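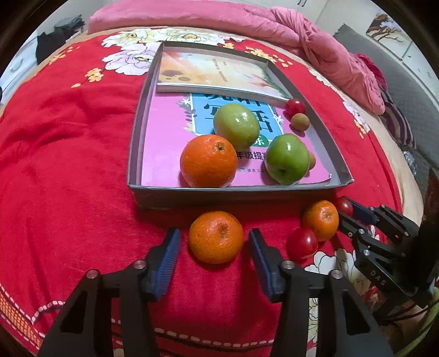
We want people who are good with their hands and don't mind doing the same small chore many times over, a little differently each time. Drillent is looking for home demonstrators to show robots how everyday objects get picked up, moved and put down. You hold a gripper in each hand, squeeze to close the fingers, and do the task the way it comes naturally to you. A session can be as plain as fruit and a box on a bedspread: oranges, tomatoes, an apple, a couple of books lying in the box, and two pairs of blue-padded fingers going after the next mandarin. A tomato wants a lighter squeeze than an apple, and your hands already know that. We would love to borrow that knowledge!

Job: Home Demonstrator, hand-held grippers (part time, paid by the hour)
Start: first group begins the week after selection, second group in July
Places: 8 in the first group, 10 in the second

What you'll be doing

You work in your own home, with a two-gripper kit we lend you. Every week you get a task list, which might say "put the fruit in the box," "clear the nightstand" or "pair up the socks." You set up the objects yourself, record yourself doing the task, then change things around and go again. Different fruit, a different blanket, the box turned sideways. We really do want your home and the stuff you own, patterned sheets and all. Our lab has one table and we have filmed every inch of it.

Across the whole project, called Burkus, we are collecting 2,000 demonstrations. They go into training a two-armed robot that will try the same kinds of tasks.

A few demonstrators will also be invited to our Arnaud workshop to try remote control, where you move a pair of leader arms and the robot follows. It's slower and stranger than the hand-held kit (most people overshoot everything for the first hour) and a lot of fun once it clicks. Travel is paid.

Who we'd like to hear from

You don't need a technical background. Our best demonstrators so far have been a retired florist, a line cook and a man who repairs clocks. You should be 18 or older, able to stand or sit and work with both hands for up to six hours a week, and patient with a task that goes wrong. Dropped pieces are fine. Don't stop the recording, just pick the thing up and carry on, so the robot gets to see how a person recovers.

Left-handed people, please apply. We have far too few of you.

You'll need a bed, table or counter with room to work, decent light and a home internet connection for uploads. Please keep family members, mail and anything private out of view while you record.

Training and pay

Training takes one day and is paid at the full rate. You'll learn how to hold the grippers, how to start a recording and how to check that it saved. After that you choose your own hours. Groceries for food tasks are paid back with a receipt, and yes, you may eat them afterward.

How to apply

Send a short note with your town, the hours you have free, and one thing you do well with your hands. No résumé needed. Write to Thierry Rolland, demonstrations lead, through the contact form and put "Burkus" in the subject line. He reads every note himself and answers within 10 days.

Drillent > Work with us > Home Demonstrator

We use cookies to remember your settings and count visits. Accept all | Only necessary | Read more

3 comments

maplestitch
Are the grippers heavy? I have some arthritis in my thumbs but I sew every day and would love to do this.

Thierry R. (Drillent)
Hi maplestitch, they're fairly light, but the squeezing adds up over a session. Come try a pair at training before you decide. You can take breaks whenever you like.

Ultside_Pete
Did a round of this last year. Socks are much harder than fruit, be warned. Applying again anyway.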